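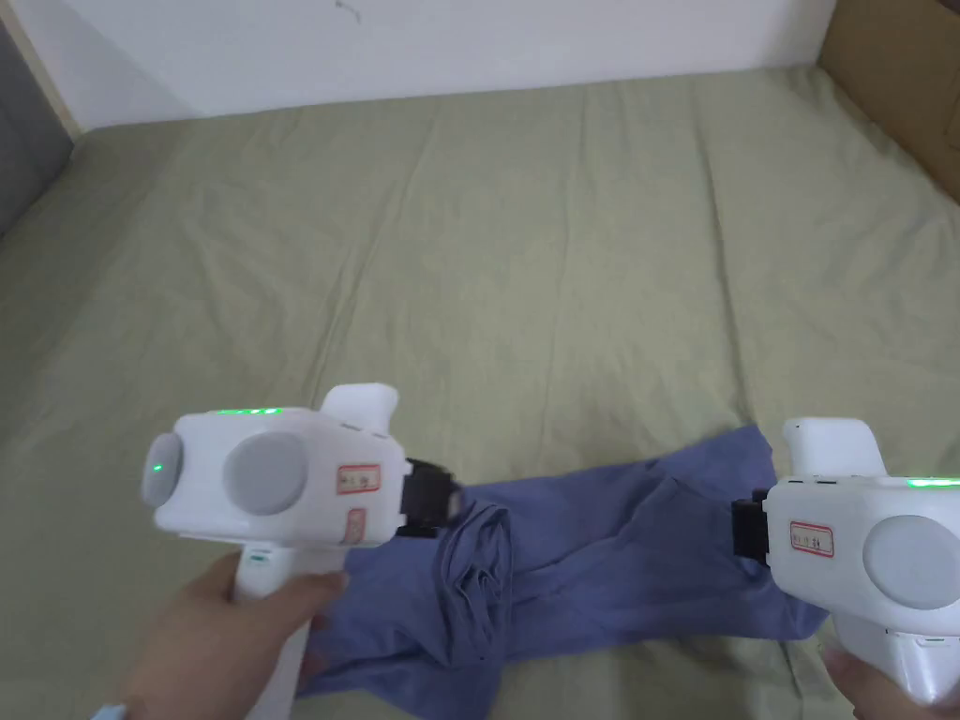 Folding on the bed ruins your back, according to my sister, and she'll tell anyone who stands still long enough that a kitchen table is the only place for it. She told me again on the phone this morning while I had the laundry going, and I said yes, yes, and went straight back to the bedroom, because my kitchen table in Datholm is the size of a tea tray and always has the mail on it.

I do like the green sheet for it. It's such a quiet color, and things show up nicely against it, even if it wrinkles the minute you lean on the mattress. The blue-purple top was the one that gave all the trouble. I don't know what it is about soft fabric, but it rolls itself up like a croissant (a very stubborn one!) and then you're hunting for the shoulders and finding the hem instead. Mother's way was to get hold of it at both sides and give it one good snap, and I still do that with the towels, but anything thin I'd sooner smooth out flat and take my time over.

I've decided that whatever I haven't worn since we left Paltelville goes in the bag for the charity shop. I've said so before, I know, and then I find the old gray cardigan and it goes right back on the shelf. There are 2 bags by the door so far, which is better than last August. Tiden had storage boxes in their flyer again, the flat kind that slide under a bed, and I was tempted, but more boxes only means more to keep.

Must rub something over that little mark on the wall before I forget. Pillowcases still to do, and the socks, and then I'm having my tea.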